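Subject: Re: [manip-tools] Radik 2 segmenter on the wire shelf task, proposal to make it the default
From: Wian Oosthuizen
To: manip-tools

I held off answering until I had gone through the shelf recordings myself. I'm not convinced, and I'd like us to leave the default where it is for now. The quoted message is trimmed to the parts I'm replying to, with the full one in the archive.

Before the arguments, please look at what the segmenter has to work with. Wrist views first and last, head view in the middle.

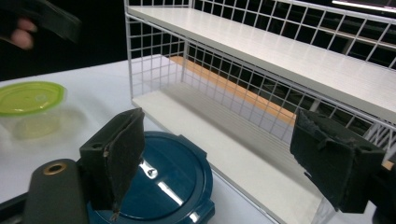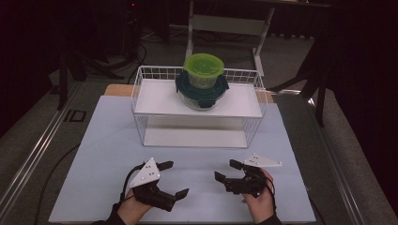
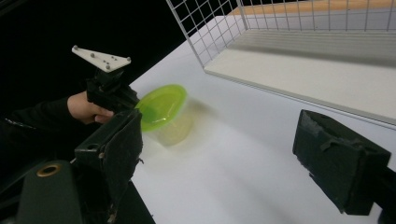 *Shelf task, two lidded containers and the white wire shelf. The head view has the teal-lidded one under the lime one, on the upper shelf.*

> The new Radik model finds the contact phases without any hand
> labels. We ran it over 287 episodes of the shelf task and it
> agreed with the manual boundaries in nearly all of them. I think
> this is good enough to switch Kasel over.

Agreed how closely? I couldn't find the tolerance anywhere in the message, so I read the script. It counts a boundary as a match if it lands within `match_window` of the manual one, and `match_window` is set to 3000 ms. On this task that is long enough to miss a grasp completely, pick up the next thing that moves, and still score a hit. I reran the comparison with a much tighter window and the agreement dropped a lot. I'll post the table once I've checked that I didn't break the time alignment doing it. I may have. But a number that moves that much with one constant shouldn't decide a default.

> It works from the wrist image only, so we can drop the pose stream
> from the segmentation step and save a lot of plumbing.

This is the part I trust least. In the last picture the lime-lidded container is a smear, and the body of it nearly disappears against the white table. The edges that stay sharp belong to the fingers in the foreground, and those sit in much the same place in the wrist image whatever the container is doing. If the model has learned "green blob goes blurry, call it a transport phase," fine, that will hold up well on this task with this lid. Try it on a container with a plain lid and I'd expect trouble. Has anyone? I looked for such a run and found none.

The wire grid is the other half of it. In the first picture you can see straight through it to whatever is behind, and the upper shelf throws a shadow on the lower one. In the last one there are stripes of shadow on the shelf board as well. Optical flow on thin white wires over a dark background is a mess whenever the wrist turns, and the model takes flow as an input. I would want to know how many of the "release" boundaries are a lid being let go and how many are the wrist swinging past the grid.

The pose stream has none of these problems. The markers on those white plates tell us where the gripper is, and they don't care what color the lid is. They have their own failure modes (occlusion under the upper shelf being the one I worry about), but we know what those look like, and the old code at least marks the gap. The new code returns a boundary and a confidence, and the confidence is high everywhere. I went looking for a low one and gave up.

> The planner side should not notice any difference, the output
> format is the same.

The format is the same and the meaning isn't. The Wanyama planner treats the release boundary as the moment the object pose is frozen. The old segmenter put that boundary late, after the fingers had opened and backed off. The new one puts it early, often while they are still closing in on the final pose. Feed that in and you get a stack where the top container is planned onto a place the bottom one hadn't reached yet. I got two plans like that out of the first five episodes I tried. Both passed the collision check, because the check uses the same frozen poses.

That may be fixable with an offset. But then someone has to pick the offset, and we're back to hand tuning, which was the thing this was supposed to get us out of.

> Runtime is also much better on the Gollel machines.

No argument there. I saw the same. I'd still take slow and late over fast and early for anything that ends up in a plan.

What I'd ask for before we vote on this again:

- Report boundary error as a distribution, per phase type. The single agreement figure should go.
- Run it on containers where the lid isn't the brightest thing on the table.
- Run it with flow zeroed out, and again with the color channels shuffled. If the score barely moves in the first case and collapses in the second, we know what it is really looking at.
- Keep the pose stream as a cross-check, and log every disagreement above whatever tolerance we settle on.
- Say in the docs which instant "release" refers to. I can write that paragraph, since I seem to be the one complaining about it.

Meanwhile I have no objection to merging it behind a flag:

```
segmenter:
 backend: pose # unchanged
 radik_v2: false # opt in
 match_window: null # must be set explicitly
```

The last line matters to me more than the other two. With `null` the evaluation script should refuse to run, so whoever quotes a figure has to choose a window and quote that too.

One smaller thing. The manual boundaries are not gospel either. I redid a handful of them without looking at the old ones and disagreed with myself on where a grasp begins, mostly when one gripper is holding still and the other is moving. If anyone has time in July for a second labeling pass on a subset, I'll send the list of episodes and my notes. I'd like at least one labeler who hasn't seen the model output.

Patch for the flag is on my branch, tests pass, docs not touched yet.

Wian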